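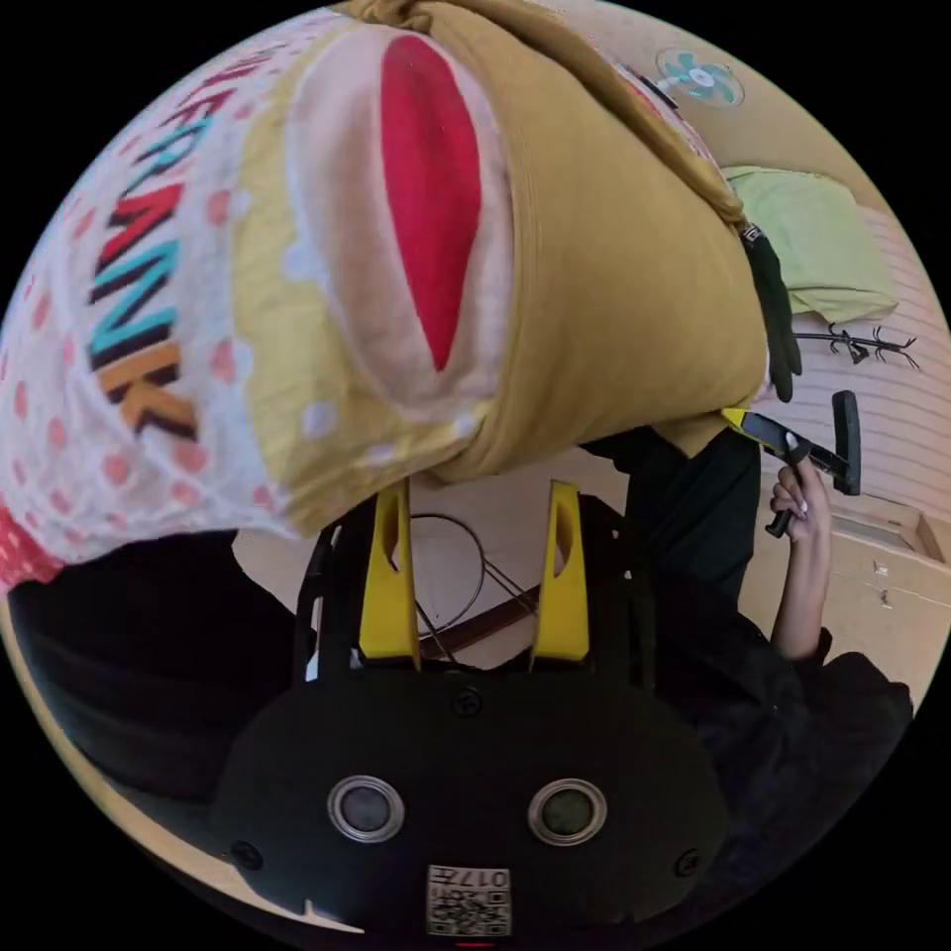

Re: [lirnska-members] Spring supper and the joining of the two circles

From: Viola Mancuso
Date: Mar 13, 2022
To: lirnska-members

Dear all,

thank you to everybody who answered so quickly. I put my replies under the parts of the message which need one.

> The hall in Brirstead holds 98 people seated. If the Pruren
> circle comes too, can we still do it in one evening?

Yes, I think so. We sold 159 tickets in the last year before the pause, but this was for two evenings together. I would prefer one evening with a list that closes when it is full. Families who do not get a place can still come for the dancing, which starts after the tables are moved to the side. The hall does not count dancers as seated – I asked this by telephone.

> Will our members have to pay again if the two circles
> become one? Some of us paid in January.

No. Who paid in January is paid until the end of the year, in both circles. The new fee will be 38 pounds for a household, and it starts only with the next year. For pensioners we keep the old price. I am sorry that my first letter was not clear on this point.

> And what happens to the name? My mother is quite upset.

I understand her very well. The proposal is that the society is called Lirnska, as now, and that the Pruren circle keeps its own name for the choir and for the summer procession. The banner stays in Pruren. It has always been there and I do not know of anyone who wants to move it.

> Is Fabbri doing the food again?

Fabbri can do the soup and the main dish, but not the cakes this time. We need about 50 portions of something sweet from the members. Please write to me what you bring, and if there are nuts in it. The oven in the hall is small, so only things which can be eaten cold.

The vote about the joining will be before the supper, at half past five, in the small room upstairs. You can vote also by letter if you cannot climb the stairs – write to me and I send you the paper.

One more thing: I still miss the key for the costume cupboard. Who had it last, please look in your coat pockets.

With kind regards,
Viola Mancuso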